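Chapter 4
Household Tasks and the Shared Bench

Folasade Odukoya
August

The preceding chapters treated the arm as a mechanism to be assembled, levelled and calibrated. The present chapter considers what the completed machine is asked to do. The discussion follows the Tultovberg build, a two-arm station assembled by members of the Hustimberg community workshop, and concentrates on the clearing and packing of takeaway items. Such items are inexpensive and light, and they expose faults in a gripper that machined test blocks conceal.

4.1 Thin and Glossy Objects

A drink lid offers the fingers very little height to close upon. Its polished surface also returns bright highlights to a wrist camera, and these may be mistaken for edges. Builders should therefore practise the approach at low speed before any grasp is attempted.
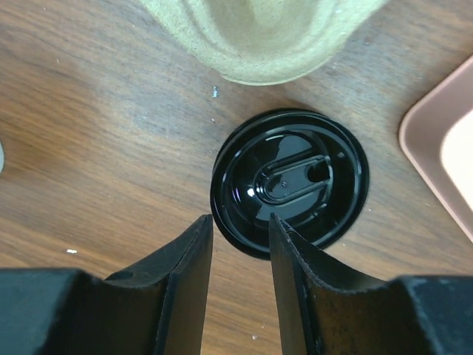 Should a first-time builder begin with flat objects? Flat objects are best left until the arm can pick up a foam block reliably, as the height of the fingertips must be set with considerable care.

The Zultov fingers used in this chapter are printed in the workshop and replaced when the tips become rounded. Members keep a log of each replacement in the binder beside the printer - the colour of the filament is recorded along with the batch.

4.2 Co-ordinating Two Arms

Packing a bag introduces a difficulty that single-arm builds do not encounter, namely the sharing of one work volume.

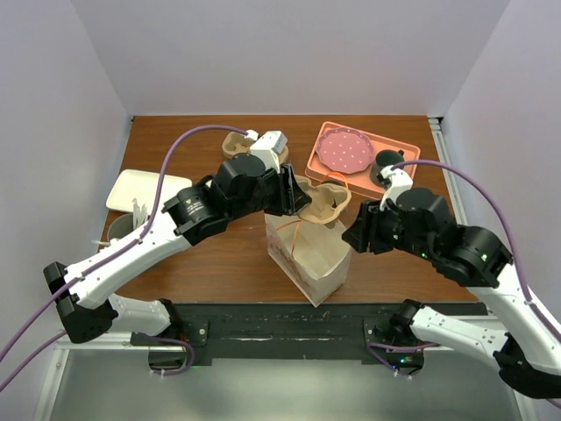

The Tahiri controller resolves conflicts by assigning priority to whichever arm reports a closed gripper. The other arm must yield until the load is released. With the moulded carrier held by the left gripper over the mouth of the paper bag, the empty right gripper is the one required to give way. Bag handles deserve equal attention in planning, particularly one that droops into the opening. Section 4.3 sets out the procedure for defining keep-out zones at the centre of the bench.

© Hustimberg Workshop Press. Contact the publisher. Back to top

This site uses cookies to remember your reading position. Accept or manage settings.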